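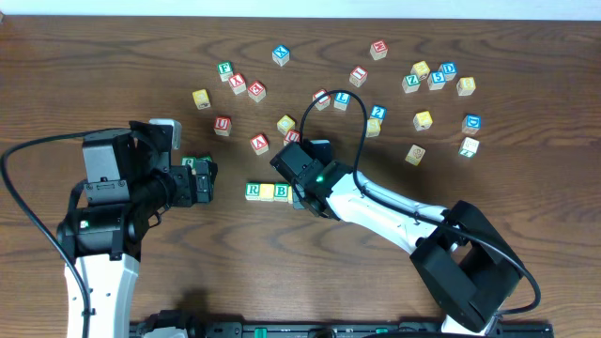
Issue 30, p. 4

Skokia Toy Library: the stuff people keep asking

Updated October 23, 2022. Old version had the wrong hours, ignore it.

Where are you now?
780 Prothero Street, side door. Not the old place on Fovby. Buzzer sticks, push hard.

How long can I keep a toy?
Three weeks. Renew once by email. Puzzles too.

What does it cost?
Nothing to join. Late fee is a quarter a day per item, tops out at five dollars.

How many at a time?
Four per family. Train sets count as two. A bag of blocks is one, doesnt matter how big the bag.

A piece went missing. Am I in trouble?
No. Write it on the tag and we'll look in the spares drawer. Alphabet blocks are easy, we have plenty of odd letters. Board game pieces, harder. Jadeo marble run parts we can't replace at all, so please check under the couch first.

Do I have to wash things?
Wipe plastic with soapy water. Wood gets a damp cloth, then air dry. Do NOT soak wood. Dress-up clothes come back unwashed, we do those.

Can I donate?
Yes please. No plush, no button batteries, nothing with chipped paint. We have 1,073 items on the shelf list and not much shelf left so ask before you bring anything large.

Do you do parties?
Saturdays were full last I looked. Email Gerardo Saludo at the desk, he keeps teh calendar.

Can grandparents join?
Sure. Same card, same rules.

Related
Holiday hours and the October sorting night
How to fix a wobbly pull toy
Shelf list, A to M
Shelf list, N to Z

Comments (3)

marnie_k: is the ramp still at the front or do strollers go in the side now

Gerardo: side. Ramp moved with us.

dot370: we have your green caboose, sorry, bringing it back this week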